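Brevby Picking Bin, Gray, Sloped Sides

Home > Bins & Totes > Large Bins

Item no. 321-13
In stock, ships from Ditum

It's a bin. You put things in it and later you take them out again. We have tried writing a longer pitch for the Brevby and the bin was no help at all.

What it does have is sloping sides. Small parts, bagged goods and odd-shaped stock slide down toward the floor of the bin, so you aren't chasing the last item up a corner with your fingertips. The open top is wide enough to reach in from any side, and the gray goes with everything in a warehouse, the rest of the warehouse being gray too.

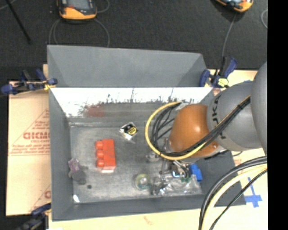 Brevby bin with mixed items on a well-scuffed floor.

New ones arrive looking much smarter than that. Give yours a working life and it will pick up scratches and pale patches of its own. We consider these cosmetic. If you consider them a tragedy, the Bekum floor mat drops in and can be swapped when it gets ugly (sold separately, also gray).

Details
Shape: rectangular, open top, sloped walls
Color: gray. We offered a beige in December and sold 13.
Warranty: 25 months against cracks and split seams. Scuffs are on you.
Minimum order: one

Cleaning
Warm water, dish soap, soft brush. Skip the wire wool unless you want to speed up the look described above. Let it dry before you put cardboard in it.

Fits with
Molefe rolling base
Bekum floor mat
Brevby label holder, clip-on

Does it come with a lid?
No. There is a lid for the smaller Brevby, and every week a customer orders it for this one. It does not fit. Please check the item number.

Returns accepted on unused bins. We can tell.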